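Scuffed corner on my Cinnamoroll tin, touch up or leave it?
Flevthorpe Forum > Collecting and Display > Tins and Boxes

tundside_tess
9 August 2021
I finally own a Cinnamoroll tin and I'm so happy with it! It came in a mixed lot of 7 tins from a seller in Tundside, and I'd have paid the whole price for this one alone. Light blue, a proper rectangle, and the artwork is lovely (there's a latte in the teacup on his head, I squeaked). The bottom corner has had a hard life though. The paint is chipped and it's gone dark, with little specks along the lower rim. 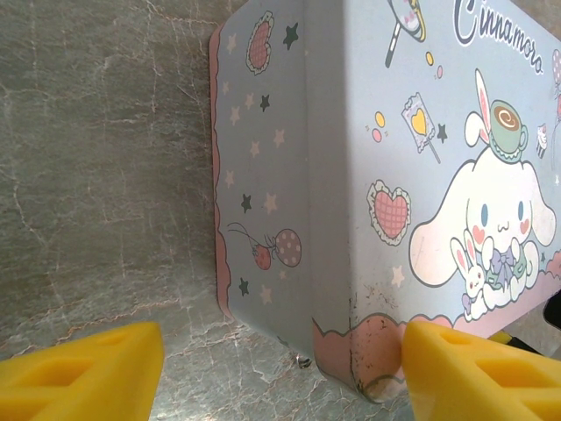 The corner in question, plus the best face in the lot

I've got some enamel paint left over from January when I did my bread bin. Would you fill the chips or leave them be?

kahraman_k
Leave it! I've got 170 tins at last count and the 3 I touched up are the only ones I wish I could undo. Blue is a pig to match, especially a pale one. It dries darker and then you see the patch before you see the puppy.

Jovent
Going to disagree with Kahraman, sorry. If there's bare metal in those chips it can rust, and then you'll have a bigger mess. Tiny brush, two thin coats, only inside the chip. I did a biscuit tin that way and I have to hunt for the spot now.

kahraman_k
You can stop rust with a bit of clear wax. No colour matching needed.

Jovent
Wax needs redoing though, and who remembers?

kahraman_k
Me, every January, with a cup of tea and the radio on. It's a lovely afternoon!

mopsy_and_co
No opinion on paint, I just love the little bunny peeking up in front of him. And the lavender bow! What are you keeping in it?

tundside_tess
Washi tape, if it all fits, otherwise letters. The heart with the lacy edge is my favourite bit, it looks like a doily.

Dennis Lema
Try the wax first. You can always take it off with a drop of white spirit on a cotton bud and paint later, but getting paint off without lifting the print is miserable. Keep the white spirit well away from the lettering.

tundside_tess
Wax it is then, thank you all! Jovent, I'm saving your two thin coats for the bread bin, which could do with them.

Jovent
I'll take that. Post the bread bin!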